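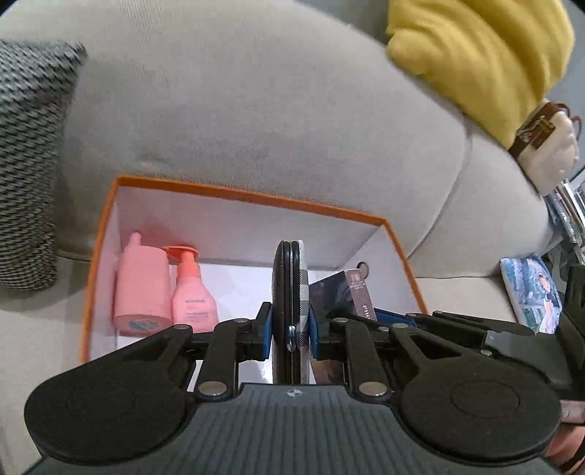 I spent four days last April teaching a robot to tidy up, and most of that time I was on a stranger's sofa with a gripper in my hand. Fikside, the outfit running the project, doesn't start with a robot at all. They send people into ordinary living rooms with hand-held grippers and have them do chores, over and over, so a learning system can study how it's done. My chore was makeup. You pinch a compact case by its two faces, keep it upright, and get it in or out of an orange-rimmed box without knocking over the pink bottles. Sounds easy, right? My first try took eight goes!

Anoma Mondal, who runs the collection side, told me to slow down and stop being so careful (both at once, somehow). She wants the fumbles too — a system that only ever sees perfect grabs has no clue what to do after a bad one. By the time I showed up they had 3,542 examples saved, and I added 107 of my own, which I'm a little too proud of.

What surprised me was how much I started planning with my wrist. Come in too flat and the fingers hit the rim. Come in too steep and you can't see what you're holding. Anoma tosses out the examples where somebody's free hand sneaks in to help, and yes, she tossed some of mine. I still pick up my coffee mug like that, two fingers, straight down.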